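Chores, August round

Can a machine do the housework yet? I've been chasing that question all summer, and the answer keeps moving – which is half the fun! Efe Ogbonna and I run the Tijani pages, where we collect pictures of the work itself, close up. The gallery has grown to 219 pictures from homes and small shops, and I still get a kick out of every new batch.

Folding a towel looks like nothing until you try to spell out each step for a machine. Doors are my favorite, though. You reach, you pinch, you swing, and your wrist sorts out the rest (mine does, anyway). Getting that knack into a machine is the big job, and people's own hands are a great place to start. 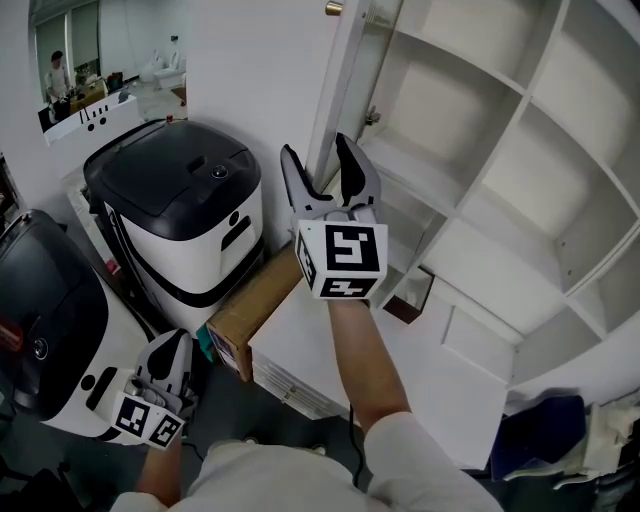
Two hand-held grippers at work, one raised by the white cubby shelves and one kept low.

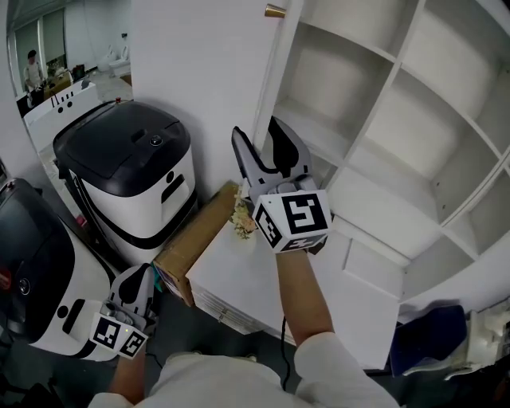

So, are we there? For wiping a flat counter, I'd say close. For a whole room with shelves, drawers and things left on the floor, give it time – but I'm much more hopeful than I was when we started. Next up is the shop floor at Firkeck, with about 130 more pictures to sort. Efe has already called dibs on the stockroom.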